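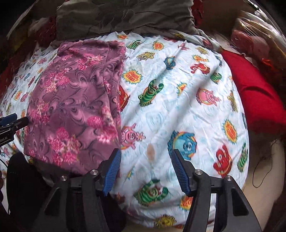

Lillia scarf in the purple floral, folded, on the kids' sheet.

Lillia Large Scarf, purple floral
Reviewed by Austra Avotiņš

I bought this in May to replace an older Dimitriou scarf that had gone thin along one side. It cost $23 plus postage and came on a Thursday in a plain paper mailer.

The colour is close to the website, maybe a touch darker. There's a marbled swirl through the purple and the flowers are pink and cream, in bunches of different sizes. I'd expected an even repeat. I prefer it this way, but check the listing photos if you're fussy about that.

It's a good size. I can wrap it twice and still tuck the ends in. Folded lengthwise it sits flat enough for a drawer, though the fabric is slippery and the folds slide over each other if you stack anything on top.

I've washed it 2 times on cold with the coloureds and dried it in the shade. No dye came out. It needed a cool iron both times.

The care label is scratchy, so I cut it off. One corner of the hem had a loose thread, which I trimmed, and it hasn't run.

Good value for the price. I'd buy the grey one too if they restock it.

4 out of 5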